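Shop > Wood Care > Table Oils > Nelia Table Oil, 398 ml

Nelia Table Oil, 398 ml can
$28

If you've come over from the old Veltis page, welcome, and no, you haven't lost your oil. Nelia is the same recipe we used to sell as Veltis, in the same size of can, with a lid that finally opens without a screwdriver. We changed the name when we changed the label, and we still have people calling up in a mild panic to ask where it went. It's right where it always was, one shelf over from the brushes.

Nelia is a slow, thin oil for wooden tables, counters, benches and shelves that get used every day. It soaks in and leaves the wood feeling like wood, with a low, quiet shine that comes up a bit more each time you rub it. It doesn't build a skin on top, so there's nothing to peel or flake, and if one corner gets tired before the rest (it's always the corner by the kettle, in our house) you can sand that corner lightly and oil it again without doing the whole table over.

On pale woods like maple, birch and ash it warms the color a little. People ask us how much, and the best we can do is this: wipe a spot with a damp cloth, look at it before it dries, and you'll have a fair idea. Darker woods go a shade deeper and stay there. If you want your maple to stay as close to bare as you can get it, take a look at Mirkel, our white-tinted oil, which has its own page and its own set of instructions. Please don't mix the two in one bowl. They don't get along, and you'll be scraping lumps off a rag all afternoon.

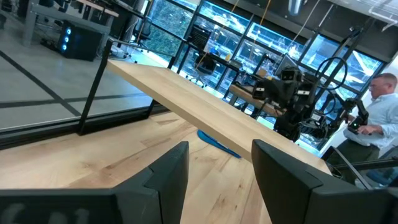 Before you start, sand with the grain and finish with a fine paper, then vacuum, then wipe, then go and have lunch while the dust you missed settles down. Wipe again. We know it's dull work, but the oil will show every scratch you leave behind, and it's so much nicer to find them now than by lamplight in the evening!

Shake the can, pour a puddle about as wide as your palm, and spread it with a lint-free cloth. Old T-shirts are wonderful for this. Let it sit for half an hour, add a little more wherever it has gone dull, and then wipe off everything that's still wet. This is the step folks rush. Oil left standing on the surface goes tacky, and tacky oil collects crumbs and cat hair for weeks. Give it a night, and do it all again the next day. Two coats are enough for most tables. Butcher block and other end grain will drink up a third, sometimes a fourth, and you can tell it's full when the cloth comes away as wet as it went on.

Don't forget the underside - one coat is plenty there, and it helps a wide top stay flat when the heating comes on. Loose shelves and boards should get the same on both faces and all the edges. 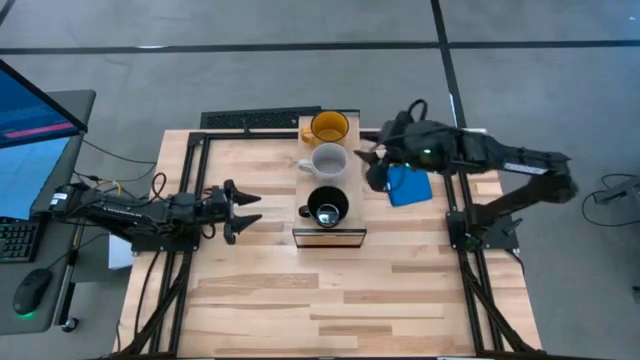
Drying is where we have to ask for patience. You can set things down gently after a day, and eat at the table after three or four, with a cloth on it if you have small children or spirited guests. Hot cups and wet glasses are better kept off for a couple of weeks. A cold garage will stretch all of that out, and so will a muggy July.

Rags soaked with oil can heat up and catch fire on their own, so lay them flat outdoors to dry, or put them in a metal can with water and a lid. Please do this every time, even for one small rag.

Size: 398 ml, or the 85 ml tin for touch-ups and cutting boards
Color: clear amber in the can
Smell: nutty, fades in a few days
Clean-up: mineral spirits for brushes, soap and warm water for hands
Keeps: 2 years unopened, one year once opened if you press the lid down well

One can covers a good-sized dining table, top and bottom, with some left over for the shelf you'll suddenly decide looks shabby next to it. If you have a long counter to do, buy both cans at once and you won't be stuck waiting on the mail with half of it finished. Orders placed before noon go out the same afternoon.

As for white rings, a drop of Nelia on a soft cloth, rubbed in small circles and left overnight, will take care of many of them. Old black stains from iron are another matter and need sanding.
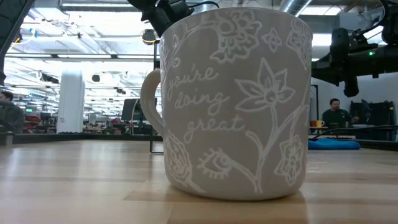

Aino Vuorinen writes that the rings on her kitchen table went on the second try, after she left the oil overnight as the label says, but that she'd like a clearer word on soap. She had been using dish soap every evening and found the top looking chalky by spring.

Thank you, Aino, and you're quite right, the label is too short on that. Dish soap pulls the oil back out if you use it daily. A wrung-out cloth and plain water will do for most meals, and for grease we like a mild soap flake solution, wiped on and wiped dry. If the top has already gone chalky, let it dry out for a day, rub it lightly with a fine pad and put on one thin coat. The next printing of the label will have a line about it, just under the part about rags.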